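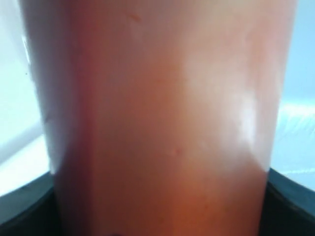 Photograph: Plumex

Clornon - The Complete First Series
DVD, two-disc set
Released by Drekier Home Entertainment

Clornon is a drama serial set in a small fishing port in the years after its cannery has closed. Marta Solís returns to the town as its new harbour officer and is asked to review the loss of a trawler, a matter which the local inquiry had already settled. Her own brother signed the original report. As she works through the harbour records she finds that several families in the town have reasons for wishing the case to remain closed, and that her appointment may not have been made on merit alone.

The series was written by Natalia Serrano and directed by Jovita Ventura, who had previously worked together in radio. It was filmed on location over a single winter, and much of the supporting cast was drawn from amateur companies in the area. The full series is presented in this set as first broadcast, with the original opening titles restored to each episode.
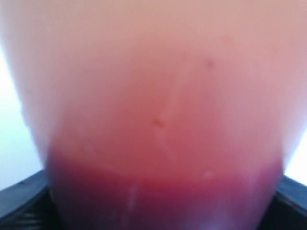 A fingertip in close view.

Special features

Disc one carries the opening episodes together with an audio commentary by the writer and director on the first of them. Disc two carries the remaining episodes and the following additional material:

The Harbour Office - a documentary on the making of the series (31 minutes)
Deleted and extended scenes, with optional introduction by Jovita Ventura
Gallery of production designs
Original broadcast trailer

A printed booklet is supplied in the case. It contains an essay by Natalia Serrano on the writing of the final episode, and full cast and production credits.

Product details

Format: DVD, PAL, colour
Number of discs: 2
Region: 2
Audio: English, stereo
Subtitles: English for the hard of hearing
Picture: widescreen
Release date: May 3, 2019
Availability: in stock

Please note that this title is coded for Region 2 and may not play on equipment purchased outside Europe. Customers who are unsure should consult the handbook supplied with their player before placing an order. A Blu-ray edition is planned for October and may be reserved through our customer service desk. It will carry the same special features as the DVD, with the exception of the gallery.
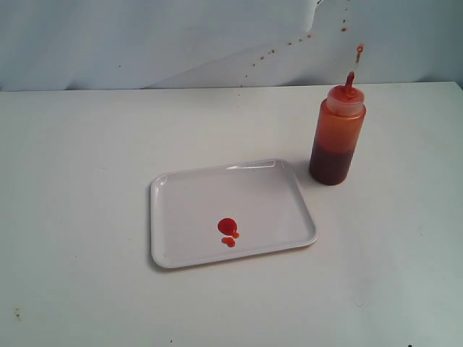 White plastic tray on a white tabletop.

Delivery and returns

Orders are sent by standard post in a card mailer. Delivery within the United Kingdom is free of charge. Rates for other countries are shown at the checkout once an address has been entered.

Unopened items may be returned for a full refund within 17 days of receipt. Discs which have been unsealed cannot be accepted unless they are faulty, in which case a replacement will be sent on receipt of the original. The order number should be enclosed with all returns - parcels which arrive without one may take longer to process.

Sets bought as gifts may be exchanged for another title of equal value. Gift wrapping is not available on pre-orders.

Customers who bought this title may also wish to consult our listings for crime drama, serials and new releases from Drekier.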